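The White Table Problem
Ring marks, small bins and the furniture we actually live with

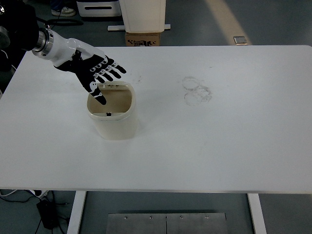 Kenza Lahlou bought her white table in August and had the first ring on it inside a day. Coffee, black, no coaster. She wiped it, it stayed. She wiped it again, harder, and then there was a dull patch with a ring in it.

"I thought, well, that's the table now," she says.

White tables are everywhere again. Rounded corners, matte top, plain legs, room for a laptop and a lunch and a kid's homework. They look great in a showroom. At home they keep a diary. Every mug, every scuff, every box dragged over instead of lifted.

Mounir Ouazzani has refinished furniture for years at Kikholm, a two-room workshop that smells of wax and sawdust. He gets the phone calls. People have already tried everything by then – toothpaste, vinegar, the rough side of the sponge. The rough side is the one he hates. On a matte top it leaves a shiny spot, and shiny spots don't come out. His own routine is dull. Warm water, a drop of dish soap, soft cloth, dry it right away. For old rings, a paste of baking soda, left on for 5 minutes and lifted off without rubbing. If it's still there after 2 goes, stop.

"Put a bowl on it," he says.

Or a bin. The small plastic bin has moved up from under the sink and onto the tabletop, and I'm all for it. Cream, off-white, a bit see-through, rounded so it wipes out easy. Afia Alhassan keeps one at the end of her work table for tea bags, thread ends, receipts, pencil shavings. It gets emptied at night. She used to walk everything to the kitchen, or say she would, and the pile just grew.

Size matters more than looks here. Too big and it turns into storage, with a layer of old mail at the bottom nobody wants to touch. Too small and you're emptying it at noon. Go for something you can lift with one hand and drop your whole palm into. If you use liners, check theres something on the inner rim to hold them, otherwise the bag slides down by lunch.

Then the floor. Power strips, adapters, the sneakers someone kicked off. So-yul Sun rents out desks by the month and spent roughly 300 dollars on cable trays before she noticed that most of her tenants left the adapters on the floor anyway. Now she gives each table one strip, tied to a back leg, and lets the rest go. Boxes too. A cardboard box under a cabinet is fine for a week. After that you stop seeing it, and it's part of the furniture.

Is a table with rings on it ruined? Ouazzani says no, and he'd make money saying yes. Lahlou still hasn't bought coasters.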